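Tips for teaching by hand: small items and trays

Sorting a jewellery box is a good first job if you are showing a robot a task with hand-held grippers. The pieces are light and nothing breaks if you drop one on the bed.

Do it on a bed or a folded towel. Hard tables make bangles roll.

Open the tray fully before you start recording. Opening it is a separate task and should be saved as one.

Take rigid things by the lower rim and keep them upright. Close the jaws slowly, and stop as soon as the pads touch.

Soft straps are harder. Pinch a watch band once and let it hang – don't keep shifting your grip to tidy it.

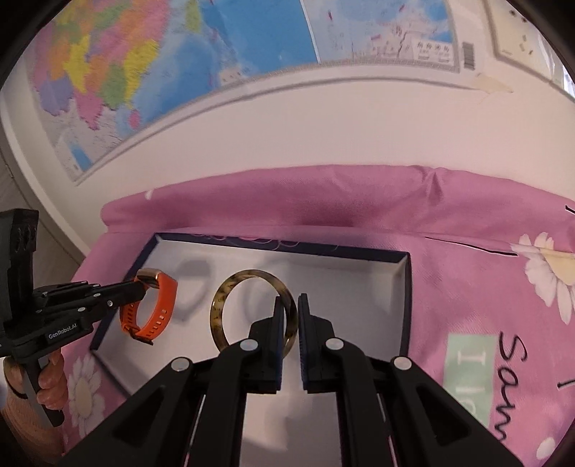 Rees wrote in to disagree about going slowly: at Tellura they found that very slow closing taught the arm to dither, and a normal kitchen pace gave better results over 200 runs. Fair point. Go steadily, then, at the speed you would use for putting away cutlery.

Use both hands if the job needs both, but let one finish before the other lets go.

Start from a different spot every 13 runs or so, and turn the tray a little each time.

Throw away any run where you fumbled and looked away. Keep the ones where you fumbled and put it right – those are useful.

Wipe the pads with a damp cloth after 3 sessions. Hand cream gets on everything.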